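Strand Length Is Not a Specification

Print this article | E-mail this article

23 Aug 2023

A bead strand is sold by three numbers: bead size, strand length and bead count. Most listings print the first two in full and treat the third as decoration. I think the order should be reversed. The count is the only one of the three that tells a maker how many pieces can be finished from the purchase, and it is the one sellers are least willing to stand behind.

The arithmetic is simple enough. Divide the strand length by the bead size along the drill hole and the result is the count, assuming the beads touch and the size is true. Neither assumption holds for long. Temporary stringing leaves slack at both ends. Faceted rounds sit closer together than the stated size suggests when the drill holes are wide and the ends are ground flat. Beads sold as 6 mm often measure a little over or under, and the error adds up along the strand.

Last October I ordered from two suppliers, Goveck and Turcotte, for the same run of bracelets. Both listings gave the same stone, the same nominal size and the same length. The Goveck strands averaged 74 beads. The Turcotte strands came in shorter by enough that the last bracelets in the run had to wait for another order. Neither seller had broken a promise, as neither listing stated a count without a "may vary" beside it.

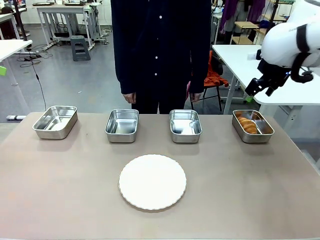
Should a seller be held to an exact count? Within a stated tolerance of 2 beads per strand, and for calibrated rounds only.

Chips, nuggets and other irregular cuts should be sold by weight. A strand length for chips says almost nothing, given that the stringer can pack them tight or let them lie flat. Clilico already lists its chips by the gram and gives the hole size on a separate line, and I have had fewer surprises there than with any other source.

The usual objection is cost. Counting takes labor, and a wholesaler moving small stones at low margin does not want to pay for it. I accept this for a single strand. It is weaker for a bulk lot, where a weight check against a counted sample gives a usable figure in very little time. My last bulk lot from Nivum was labeled 629 beads on the bag, with the sample weight printed under it. I would pay slightly more for that label.

Grades are a separate problem and a worse one, but a grade is at least understood to be an opinion. A count is a measurement. Print it first, with the tolerance next to it, and put the strand length at the end of the line for those who still want it.

153 shares | 2 comments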